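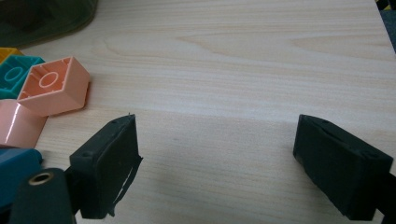 Left gripper reports closed when it is open, only after a few minutes' work

Posted in Hand-held tools and teleoperation, 22 May 2019

Jad Nimri

We have a pair of hand-held grippers, bought as a kit from Haria, which we use to record block sorting at a table. Each one has a wired connection for jaw position. The right one behaves. The left one gives correct readings at the start of a session, then begins to report the jaws as fully closed while they are plainly wide open. The fault lasts a second or two, clears, and comes back more often as the session goes on.

Jaw position is a raw count. Fully open reads 3873 on the left gripper straight after calibration. In the fault state it drops to zero in one sample, with no values in between. The logging software (Trodia, version 4) treats zero as closed, so a recording looks as though the operator has snapped the jaws shut on nothing. An arm replaying that recording would do the same, at full speed. We replayed one such file before we knew about the fault, and the arm dropped a block on the way to the bin and then closed hard on the rim. No damage to the arm. The bin has a crack.

What I have tried so far:

Recalibrated twice. No change.
Reinstalled Trodia. No change.
Swapped the USB ports. The fault stayed with the left gripper.
Replaced the tape on the finger pads, in case a loose end was fouling the jaw. The fault carried on and the tape is lifting again.

I have not swapped the cables between the two grippers, as the left one is fixed inside the body by a clamp and I did not want to open it while it might be under warranty. Both cables hang straight down from the grippers and off the front of the table. The work is done standing, with a fair amount of reaching across to the bin and its lid.

Is this the sensor or the cable? And is there a way of stopping Trodia from accepting a zero as a real position?

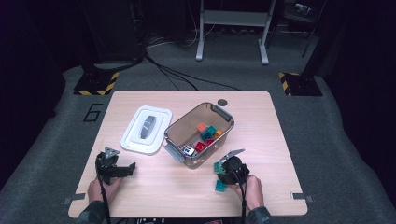 Bernadette Delorme

Cable, almost certainly. A worn position sensor tends to give noisy or drifting readings. A clean drop to zero in a single sample is what you get when the signal wire opens and the input is pulled to ground. The fact that it gets worse during a session fits as well: the cable is flexed at the point where it enters the body, and a broken conductor moves apart a little more each time.

You can test this without opening anything. Put the gripper flat on the table with the jaws open and leave it alone while logging. If the reading holds, take the cable a hand's width below the body and bend it slowly, first one way and then the other. Watch the raw count, not the plot, as the plot in Trodia is smoothed and can hide a short dropout. If it falls to zero on the bend, you have your answer. Then repeat near the plug. Do the same on the right gripper for comparison.

If the bend test shows nothing, work the jaws by hand through their full travel with the cable held still. A fault that appears at the same jaw position each time would point back to the sensor.

When you fit the new cable, leave a loop at the gripper end and tie it to the body so that the weight hangs from the tie and the joint carries none of it. On ours the cable had been pulled tight over the table edge on every long reach. We have had no repeat since last October.

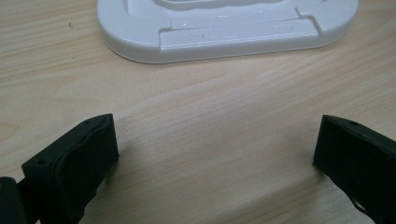
On the software side, do not rely on zero meaning closed. Close the jaws fully on both grippers and note the count you get. It should be well above zero on a sound unit, because the mechanical stop comes before the end of the sensor's travel. Set the lower limit in the device file just under that figure and have anything below it marked as invalid. Trodia will then write a gap into the recording, and the replay will refuse to load the file until the gap has been dealt with. That is a nuisance, but it is the behaviour you want.

I would also go back through the recordings you already have. Search for any step larger than the jaws could make between two samples. Moving the jaws as fast as I can by hand, I have never seen a real change of more than a few hundred counts per sample at the default rate. Yours is jumping by more than 3800.

Meenakshi Rathore

Had something like this on an older Udis set and it was the USB hub. Try a powered one.

Jad Nimri

The fault stays with the gripper whichever port it is on, and there is no hub in the chain, so I have left that for now.

Did the bend test this afternoon. The left drops to zero when the cable is bent towards the operator just below the body, and recovers when it is straightened. Nothing at the plug end. The right gripper holds steady in every position. Closed reads 212 on the left, so the lower limit is now 200 and the replay rejects the bad files as described. Haria are sending a cable. I have taken the left gripper out of use until it is fitted, and the arm stays switched off until the old recordings have been checked.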